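Plekurance (film)

214 shares | 40 comments

Plekurance is a science fiction adventure film written and directed by Joelle Rizk, with Salim Lukumay in the lead role. It is the second film set in the world of Vaston, the flooded mining town first seen in Rizk's debut, and it is a much bigger, stranger and more joyful movie than anyone who loved the first one had dared to expect.

Plot

Lukumay plays Dafis, a radio operator who picks up a call for help in his own voice. He follows the signal under the town, where the old tunnels now open onto other versions of Vaston, some of them dry, one of them still at war. The long chase through the market (shot in one night!) is a highlight.

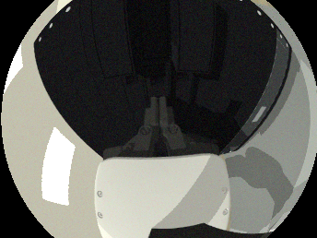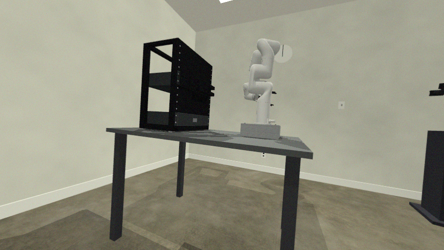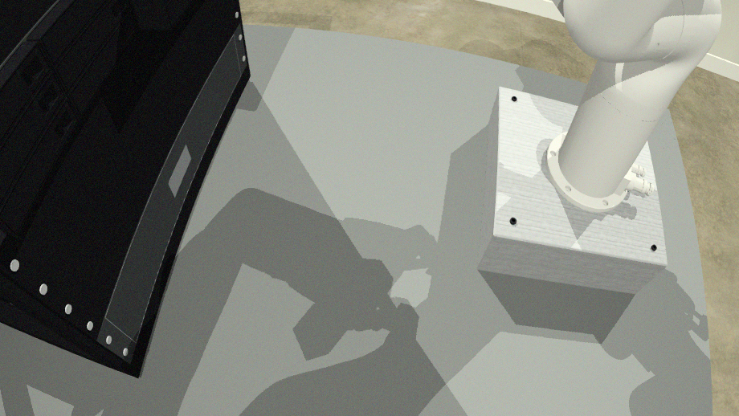 Production

Rizk wrote the first draft in November, right after the debut closed, and kept the ending from most of the cast until the last week of filming. The storyboard ran to 1,439 drawings, and 1,194 of them made it to the set. More than 2,000 people turned up to the open call for the market crowd. Lukumay did most of his own climbing and learned Morse code for the part, so the messages Dafis taps out can be read by anyone patient enough to try.

Release

The first trailer came out on September 16, 2024, and fans quickly spotted the broken clock from the debut hanging behind Dafis in the final shot. The distributor, Ludidico, later put out a longer cut with a wonderful extra minute of the tunnel sequence. A third Vaston film is being written, with Lukumay set to return.

Share | 40 comments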